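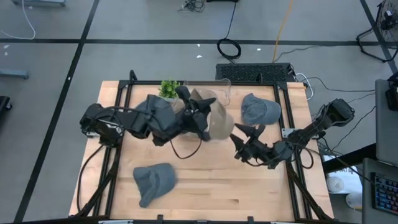 Arkville Workroom: Table and Floor Checklist

Room: cap folding and sorting
Checked by: Deepika D'Souza
With: Moataz Hamdy
Date: Feb 29, 2020
Sheet no. 1558

1. Tabletop surface
OK. I love this table! Ran a cotton cloth over the whole butcher-block top and it didn't snag once. The small dark knot near the lower center is smooth to the touch, no lifting, no splinters. Please keep using the cloth test (a bare palm misses things, and so does mine).

2. Table stability
OK. Leaned on each corner, no rocking. Moataz tightened one leg bolt a quarter turn anyway.

3. Rails around the table
OK. Black rails tight on all four sides. No sharp corners on the near bar, where sleeves tend to brush. Nothing may be hung from them, caps included.

4. Cables
Needs attention, minor. Nothing frayed. There are loops at the left side of the table and another over the right edge, and I'd like the right one clipped up higher so an apron pocket can't catch it. Satish Acharya has clips in the supply drawer.

5. Floor
OK, and so much better than in September! Swept and dry at time of check. The gray floor shows every thread, so a quick sweep at the end of each shift is plenty.

6. Caps on the table
OK. Two blue-gray and one beige out. Limit is 6 at a time. One of the blue-gray ones had a crumpled crown; that's a folding matter and I'm not marking it down, but do push the crown out before it goes in a bag. Straps get tucked in, please, as they hook on everything.

7. Plastic container
OK. Clear, no cracks along the curved rim. Keep it at the far side, where it is now. Empty it before moving it.

8. Plant
OK! Still bright green and very welcome. Water it at the sink and let it drain before it comes back, never on the table.

9. Lighting
OK. Both tubes working. Narayanan Joseph replaced the flickering one, thank you!

10. Walkway
Needs attention. Measured 40 inches clear on the left and 17 at the tightest spot on the right, by the stacked Favinico cartons. Cartons to go to the back shelf.

11. First aid box
OK. Band-aids restocked, eyewash in date.

Result: pass, two items open (4 and 10)
Item 4: Satish
Item 10: Sudheer Kamath

Great work keeping this room in shape, everyone. It's a pleasure to check. Moataz will sign off the open items on the back of this sheet.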